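We use cookies to remember your settings and to see which pages get read. By carrying on you agree to this. Accept / Manage choices

Hurdale Leads and Sockets – README

What this is

Hurdale is a set of 967 still pictures of power strips, extension leads and the cables attached to them, put down on a table and photographed in different states of tidiness. It goes with a set of short written notes on how each cable was lying. The set was put together at Lurkholm between October and December, and this file covers the first release.

The subject is the ordinary mess that collects behind a desk or under a television. A strip gets moved, the lead gets doubled over and pushed out of the way, and a month later there is a knot. We wanted pictures where the lead and the strip could both be looked at closely, along with words for what the lead was doing.

What is in the folders

pictures/ holds all the stills as JPEG files.
notes/ holds 258 text files. Not every picture has a note. Where several pictures were taken without anything being rearranged, they share one.
lists/ holds two plain lists, one of the strips and leads by colour and one of the table coverings.
Filetti/ holds the cable word list described further down.

File names are made of a session letter and a running number. Gaps in the numbering are pictures we took out for being blurred.

The table and its covering

Patterned coverings were used as well as plain ones. A plain white table makes a white lead hard to follow, but it is also a very even background, and people's homes are seldom like that. The main patterned covering has a pale ground with thin grey branching stems, small leaves and scattered little reddish flowers. In the lists it goes by the name "sprig". The stems are close in tone to the shadow of a thin lead, so anyone drawing outlines should zoom in before deciding where an edge is.

Behind the sprig covering the back wall is plain, a pale pinkish lavender. The side walls have the same pale finish. We left the wall colour out of the lists.

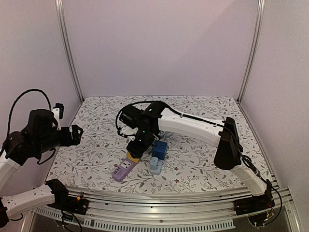 Coverings were pulled flat before each session and smoothed by hand. If one had been folded in a drawer it was ironed first, on the back, on a low setting. Creases that survived this are mentioned in the session note. The covering was not changed partway through a session, so the pattern can be used to tell which pictures belong together if the file names get lost.

The strips and leads

Colour is recorded for the body of the strip and for the lead separately, as they often differ. Socket panels that differ from the body get a third entry. For the purple strip these entries read purple, white, white. Makers' names are not recorded, even where we had them.

The shape of the openings is written out in ordinary words (round, slotted, stepped) with no attempt to match them to a national standard. If you need the plug type you will have to work that out from the pictures, and we would not rely on it.

Nothing was plugged in at the wall for this set. Please don't use the pictures as advice on how to lay out a lead that is carrying current. A coiled lead under load can get hot, and several arrangements in the set would be a poor idea at home.

How leads are described

The Filetti word list has seven terms, kept deliberately plain:

straight – no part crosses another
curved – bends but does not cross
looped – crosses itself and leaves an open ring
doubled – folded back so that two lengths lie side by side
coiled – more than one loop, lying the same way
tangled – loops lying different ways, order not easy to follow
tied – held by a band, clip or wire tie

More than one term can be used for the same lead. The first term in a note is the one the note-taker thought fitted best. We had 90 notes rewritten after a first check, mostly where "coiled" and "tangled" had been used for the same sort of heap. The earlier wording is kept at the foot of those notes, marked "old".

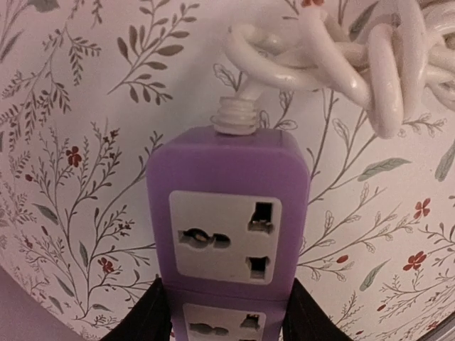 What should I put if the lead carries on past the edge of a picture?

Describe the part you can see and add the word "part" after the term, as in "looped, part". The notes in this release follow that rule, and it also applies to the strip itself when only one end is showing. Don't guess at the plug.

Known problems

White leads on the sprig covering are under-described in session C. The note-taker was working from small prints and missed some of the crossings.

Glossy leads show small highlights that can look like a gap in the cable. There are three pictures where a note says "two leads" and we now think it is one. They are marked in the list by a star.

Soft shadows are not described anywhere. We may add them.

There is no scale in the pictures, so lengths cannot be measured from them.

Storage and copies

The master copy is on the Lurkholm shared drive. A second copy is with Pfeiffer, who printed the coverings list and the Filetti sheet. If the two copies differ, go by the Lurkholm one.

Using the set

You may use the pictures and notes for teaching and research. Keep this README with any copy you pass on. If you change a note, leave the old wording at the foot and put your initials beside it.

Corrections are welcome, by picture number, with the term you would use instead. Those that arrive before March will go into the next release.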